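Panneaux muraux blancs : les joints verticaux s'ouvrent et foncent, que faire ?

Forum Second œuvre > Cloisons et habillages

Posté par Imogen Tunstall, le 11 juin 2024
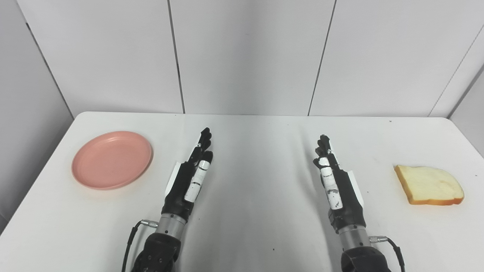

Je cherche un avis sur le comportement des joints verticaux d'un habillage mural en panneaux rigides blancs, posé en mars dans un local de 40 m² qui sert de salle de pause et d'annexe de réunion. Les panneaux sont des Toivonen, pose collée sur ossature métallique, jonction bord à bord sans couvre-joint. Le mur derrière la table, celui où l'on a laissé l'assiette rose et une tranche de pain de mie, présente des traits sombres et fins entre les grands panneaux. À la pose, l'interstice était régulier et se voyait peu. Les traits se sont accentués depuis la mise en service du chauffage soufflant, surtout au droit des montants de gauche.

Données utiles : hauteur des panneaux 2770 mm, jeu prévu en tête 4 mm, calfeutrement acrylique en pied uniquement. Aucun produit n'a été mis dans les joints verticaux, la notice le donnant comme facultatif. Le support est sain, pas de trace d'humidité en pied de cloison. Les panneaux ne sonnent pas creux.

Trois points à éclaircir :
- l'ouverture est-elle un retrait normal du panneau ou un décollement de l'ossature ?
- peut-on reprendre avec un mastic sans déposer ?
- faut-il prévoir un profilé en H, et si oui, peut-on l'insérer après coup ?

Le local est nettoyé à l'éponge humide, il me faut donc une finition qui supporte l'eau et un détergent doux.

Fistberg

Retrait, à mon avis. Un panneau de cette hauteur à âme cellulosique varie avec l'hygrométrie de l'air et la variation se reporte sur les chants. Si le local a été livré en période humide puis chauffé à l'air soufflé, le résultat est celui que vous décrivez. Pour trancher, passez une jauge d'épaisseur dans le joint en haut, au milieu et en bas :

Ouverture constante sur toute la hauteur : retrait, pas de désordre.
Ouverture en coin, plus large en tête ou en pied : le panneau pivote, donc collage insuffisant ou montant hors d'aplomb.
Désaffleurement entre deux panneaux voisins : décollement, il faut déposer.

Refaites la mesure après quelques semaines, au même endroit et à la même heure. Notez l'humidité relative à chaque fois, sans quoi les chiffres ne sont pas comparables.

Pour la reprise, un mastic acrylique sanitaire blanc mat suffit si le joint ne bouge plus. S'il bouge encore, l'acrylique va fissurer en rive et le trait reviendra, avec de la poussière dedans. Dans ce cas prenez un polymère MS, qui se peint et garde une élasticité correcte. Pas de silicone : il ne se peint pas et il marque sur le blanc.

Mode opératoire : dégraisser les chants à l'alcool isopropylique, poser un ruban de masquage de chaque côté, extruder de bas en haut, lisser à la spatule humide, retirer le ruban avant formation de la peau. Le fond de joint est inutile à cette largeur, mais évitez l'adhérence sur trois faces si l'ossature est accessible derrière. Un ruban anti-adhérent posé contre le montant règle la question quand on peut le glisser.

Skollness

J'ai eu le même problème, j'ai tout rebouché à l'enduit et repeint. Ça a tenu un hiver.

Roston

L'enduit est à proscrire sur ce type de jonction, il n'a aucune capacité de déformation.

Je complète la première réponse sur le profilé. Le H ne s'insère pas après coup sur des panneaux collés : il prend les deux chants et doit être emboîté à l'avancement. Il reste deux possibilités. La première est le couvre-joint plat en PVC ou en aluminium laqué, collé au MS sur un seul des deux panneaux pour laisser l'autre coulisser. La seconde est la dépose d'un panneau sur deux — praticable seulement si le collage a été fait par plots, et vous perdrez sans doute des parements.

Autre vérification : la position des joints par rapport aux montants. Chaque chant doit porter sur l'aile du montant. Sur un chantier analogue j'avais relevé un panneau recoupé à 2055 mm au-dessus d'une allège dont le bord tombait à côté du profil. Le joint s'ouvrait de ce seul côté et l'on accusait la colle à tort. Un aimant promené sur le parement permet de repérer les vis de l'ossature sans rien démonter.

Traitez aussi les angles à part. Dans un angle, les deux parois travaillent dans des directions différentes, et un cordon rigide y casse en premier. Mastic MS dans tous les cas, ou cornière d'angle collée sur une seule aile.

Concernant le nettoyage, attendez la polymérisation complète avant de passer l'éponge. Comptez plutôt large si le local est froid la nuit, et consultez la fiche technique du mastic pour la compatibilité avec votre détergent. Pour le soufflage, orientez les ailettes vers le plafond pendant cette période.

Imogen Tunstall

Merci. Mesure faite à la jauge sur les deux joints les plus marqués : ouverture constante, pas de désaffleurement. Je pars sur le polymère MS après une seconde série de mesures. Pour l'aimant, les montants tombent bien derrière les chants, sauf à l'angle gauche où je n'accroche rien sur plus de 40 cm. Je vais ouvrir la plinthe à cet endroit.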